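**From:** Iraklis Mavromatis
**To:** headphones list
**Date:** Dec 22, 2019
**Subject:** Re: Nesisance two-pack at Varnano, worth it or not?

Hello Meenakshi, hello all,

I have bought this same two-pack at the start of December, so I can answer most of your questions, I hope. I put my answers between your lines and some more remarks at the bottom. Please excuse the length.

> On the list, Meenakshi Maurya wrote:
>
> Hi everyone,
>
> Varnano has the Nesisance headphones as a two-pack for 100 euros until the end of the month. I want a pair for me and a pair for my sister, so in theory it's perfect. Before I click I would love to hear from somebody who owns them.
>
> First, is the two-pack the same model as the single one? The page shows the same picture for both, but the product code has an extra letter.

It is the same model, but not the same package. In the single box you get the headphones, the charging cable, the audio cable with the small plug, and the cloth bag. In the two-pack you get two headphones, two charging cables, but only one audio cable and no bag. I wrote to Varnano and asked what the extra letter means, and they answered that it stands for the packaging only. I have compared my pair with the single pair of my colleague. The weight is the same on the kitchen scale, the buttons are the same, and the phone sees both with the same name. This last thing is not so practical, I will come to it.

If your sister wants to use them on a plane with the cable, decide before who gets it. The plug on the side of the headphones is in a narrow hole and my other audio cables do not go in. You can cut a little from the plastic collar of a cheap cable with a sharp knife. I did it and it works, but I would not do it with a good cable.

> Second, how is the warranty handled when there are two in one box? If one of them dies, do I have to send back both?

This was also my worry, and here I must be careful what I say. On the invoice there is one line and one price. In the conditions of Varnano it says that a "set" must be returned complete when you change your mind in the first two weeks. So if you open the box, and your sister does not like hers, you cannot send only hers. For a fault it is different. Each pair has its own serial number, printed inside the left ear cushion (pull gently, it comes off and goes back on), and the form on the website asks for this number. I asked them by e-mail if I can send only the faulty one and they said yes. I kept this e-mail. My advice is that you ask the same question and keep the answer also, and give a copy to your sister.

> Third, they say up to 300 charges for the battery. Is that a lot? It sounds low to me.

It is a normal number for this size of battery, I think. It does not mean that on the next charge it is dead. It means that after this many full charges the battery holds noticeably less than on the first day. If you charge once in the week, as I do, this is some years. If you listen all day at the office and charge every night, then it is less than one year, and then I would look if the battery can be changed.

It can be changed, but not by everybody. I have asked in the repair shop Vishwakarma, near the station in my town, where I usually bring my things. The man there has opened one already for another customer. He says the cover is held with clips and two small screws and that the battery is soldered with two wires. He would do it for a price that is not far from half of a new pair, if you find the battery. So with the two-pack price it makes not much sense, to my regret.

> Fourth, somebody here mentioned the Sorko ones in autumn. Would you take those instead?

The Sorko was mentioned by me, so I feel responsible. I had them for one month and I gave them to my father. The sound is a little better for voices and the microphone is much better. If you do many calls, take the Sorko. But they press on the top of the head, and with glasses I could not wear them longer than one film. The Nesisance is softer, the band is wider, and I forget that I have it on. For music I do not hear a big difference. In the low notes the Nesisance is stronger, maybe too strong in the factory setting. You can lower it in the app, in the second menu under "tone".

> Any other traps? I have been burned by bundle deals before!
>
> Thanks in advance,
> Meenakshi

Yes, I found a few, and I write them in the order in which I met them.

**The price.** The two-pack was cheaper for a few days in the middle of the month, then it went back, and now it is 100 again. The crossed-out price beside it on the page is not a price which I have ever seen in the shop. I look at this page often (too often, says my wife). So I would not calculate the saving from the crossed-out price. Calculate it from what one single pair costs today in the same shop, times two, and add the delivery. The single pair pays delivery and the two-pack does not. When I did it in this way the two-pack was still the better choice, but the saving was a good deal smaller than the red label says.

**The newsletter.** On the last page before the payment there is a box which is already ticked. It gives you the newsletter, and for a longer time also text messages to your phone. Take the tick away. I did not see it and I received 13 messages until I found the place to stop it.

**The same name.** When both pairs are switched on in one room, the phone shows two lines with the identical name, and you must guess. My wife and I have connected to the wrong one more than once, and then one person hears the radio play of the other. The app can rename the headphones, but only after you install the update. Switch one pair off, connect the other, do the update, give the name, and then repeat with the second. The number of the update must end in 451. With the older one the field for the name is there, but it forgets what you typed when you switch off.

**The update itself.** It needs a long time and the progress bar stands still near the middle. On my first try I thought it was broken and I stopped it. Nothing bad happened, but I had to begin again. Leave the phone beside the headphones, with the screen on, and go and make a coffee. The battery of the headphones must be at least half full, otherwise the button stays grey and the app does not tell you the reason.

**Two devices.** The box says that you can be connected to the phone and the laptop together. This is correct, but the laptop always wins. If a small sound comes from the laptop, for example from a new mail, the music from the phone stops and you must press play. I have turned off all the sounds on my laptop and since then it is fine.

**Children.** There is no volume limit in the headphones. The app has one, but when you connect to another phone it is not active. If you buy the second pair for a child, as some here are planning for the holidays, I would choose a different model.

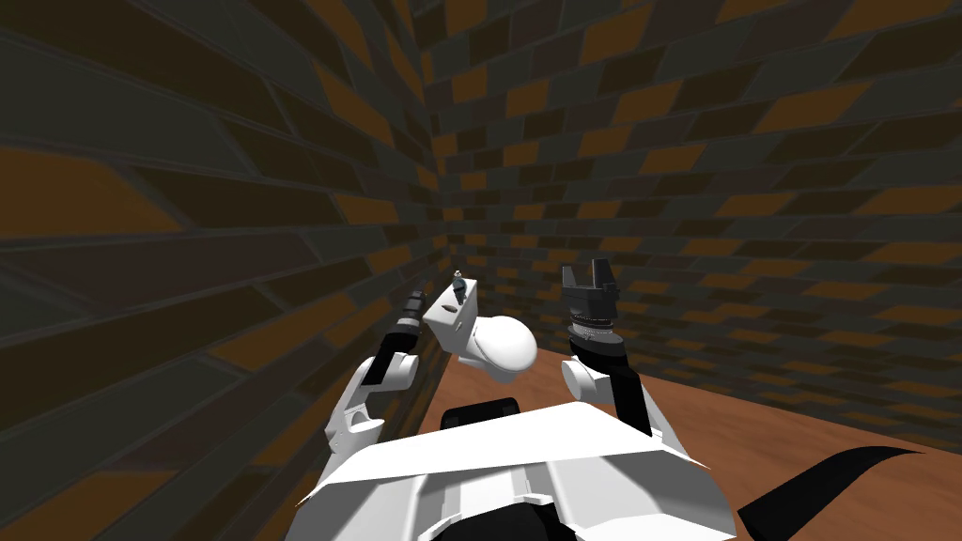
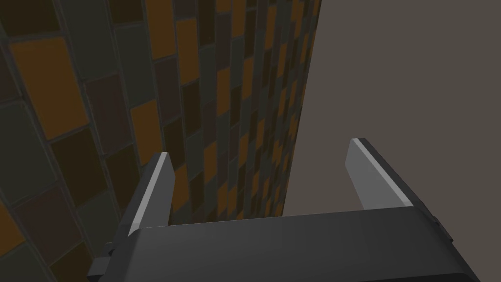
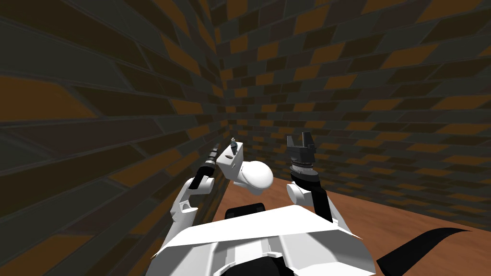
About the delivery, as you will perhaps need it before your sister travels. My parcel came after four working days. Varnano writes two, but the second day is only when the parcel leaves the store. It was given to a neighbour without a note in my letter box, and I found it by asking at the doors on my floor. In the order form there is a free field for the driver. I wrote nothing there. Next time I would write the name of the neighbour that I prefer.

The box is also not very strong for two pairs. One corner of mine was pushed in, the headphones had no damage. If it is a present you will want to wrap it in something else, the cardboard has a big yellow print of the discount on the front and it does not come off. I tried with a hair dryer and only made it worse.

One question from my side to the others on the list. Has anyone found replacement ear cushions for the Nesisance which are not artificial leather? In summer I would like to have fabric. I measured the oval and it seems that the cushions of the Sorko have nearly the same form, but the edge that goes in the groove is thicker. My father does not want to lend me his for a test, he uses them every evening for the news.

Meenakshi, if you order, please write here which update was on yours from the factory. I would like to know if they sell still the old stock.

With kind regards
Iraklis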